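Masby Rec Soccer — Uniform FAQ
Updated April 5, 2019

When do I get my kid's shirt?
First practice. Missed it? See Eusebio Henao at the Jesau field shed.

What does it cost?
$8, included in your fee. Replacement is $8 too. Cash or check, no cards sorry.

What about shorts and socks?
You buy those. Any plain ones.

Can we pick a number?
No numbers this year. Maybe next February when we reorder.

Sizes?
Youth S to adult M. They run small — go up one if your not sure. Swaps at the shed until they run out.

Do we give it back?
Nope, keep it.

Washing?
Cold, inside out, hang dry. No bleach on the red ones please. Check the label frist.

Which team wears what?
List is on the shed door. Castaño and Stollar teams share a field so bring the right one.

Lost shirt?
Look in the bin, then email us. Put a name in it!
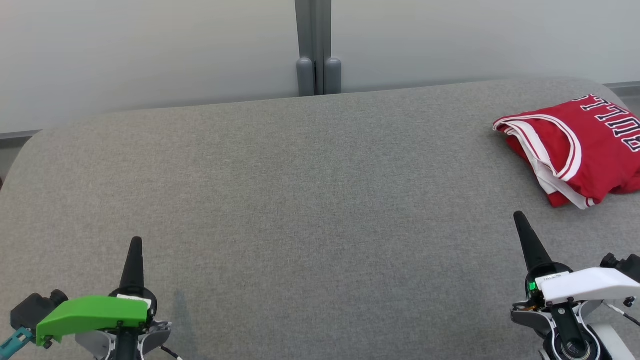
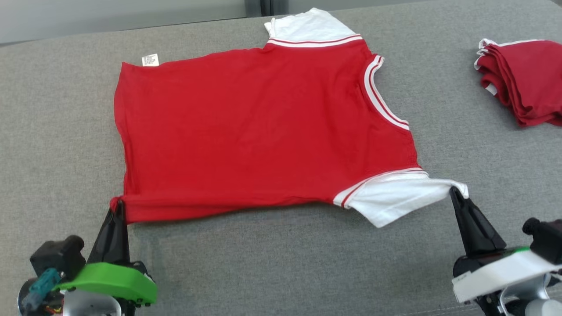

Second photo: red shirt, white sleeves, laid flat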